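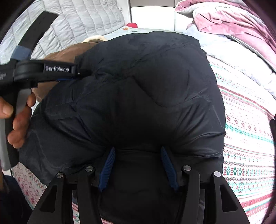 The laundry question

By Relu Bălan

Every spring I am told that the robot butler is nearly ready. This year it was Pralleck, whose brochure promised "a home that puts itself away". I asked what it could put away. Towels, they said, and after a pause, flannels.

Towels are kind to machines. They have four corners and no opinion about which way up they go. The firm's best run was 67 towels in a row without a drop, and I believe it. I also believe that my airing cupboard holds very few towels and a great many things with arms.

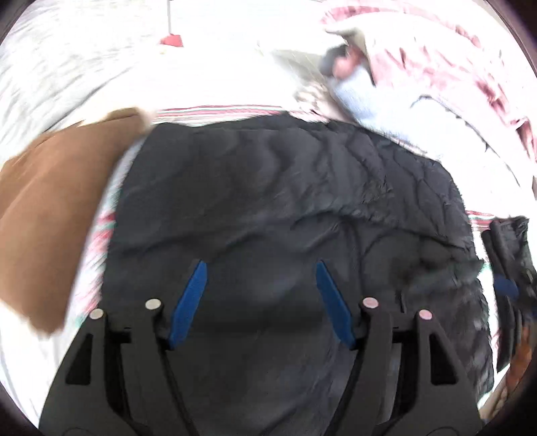 My own test for any household robot is a coat. A person picks one up by the collar, gives it a shake and has it half folded before thinking about it. A machine has to decide first where the collar is. Lay a black garment on a bed, with the cloth rucked up in the middle and one edge all crinkles, and the difficulty is plain enough: dark on dark, with shine where the light catches it and shadow where it doesn't. Two fingertips must choose one spot out of all that, and choose again every time the cloth moves.

Kubíček, a smaller outfit working on the same problem, is more modest in its claims. Its engineers now collect examples from people, who do the folding by hand-held gripper so that software can learn the movements. They had 604 usable folds in November and 2,192 by the time I rang. How many does it need? The man on the phone laughed and said he would like to know that too.

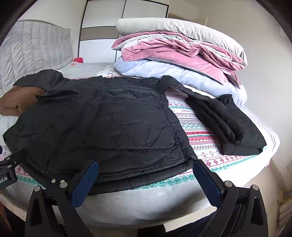
One sleeve folded back over the sheet, the rest of the jacket still to do.

The shop floor ought to be easier. At Jakholm, a clothing returns warehouse, 400 parcels go through a single bench on a busy shift, and a robot arm has been lifting the sealed ones into crates since last year. It is good at it. Opening the bags, checking the zips and refolding what is inside is still done by people, and the shift manager had no date for when that might change. The supplier, Brostia, gave me one, then rang back to withdraw it.

I don't doubt that the folding will come. I would just like to see it done in an ordinary bedroom, with blankets heaped at the side and nobody from the sales team in the doorway. Until then I'll be hanging up my own coat.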